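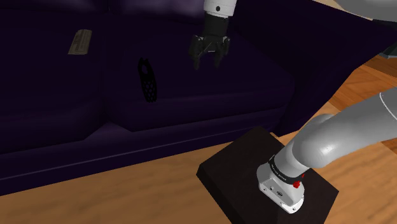

Progress report, Fandon tidy-up project, simulation phase
May 24, 2025

Hello all at Lallow! This one's a bit of a mixed bag, so I'll start with the bad bit. We've had a fault in the couch pickups, and it cost us most of two weeks.

We ran 861 simulated pickups off the seat cushion. In 165 of them the gripper closed too high, grabbed nothing, and then (this is the part that made me groan) the software carried on to the drop-off and logged a success. So the numbers I sent you last time were too rosy, and I'm sorry about that. Please don't quote them anywhere!

The cause, as far as I can tell, is in how the Wevby planner reads depth on dark things. Our couch is deep purple and the black utensil with the holes in it nearly melts into it, so the planner guesses the height and guesses badly. The beige card hardly ever gave us trouble.

What I've done so far: the gripper now has to report something between its fingers before the arm is allowed to travel, and if it can't, the run stops and counts as a failure. I've rerun 400 pickups that way and we had no false successes, though plenty of honest misses. The height problem itself is still open.

I'd like to hold off on the real arm at the Michalík site until it's fixed, which pushes that start to September. No extra money needed, just a bit of patience. New figures will come with the next report.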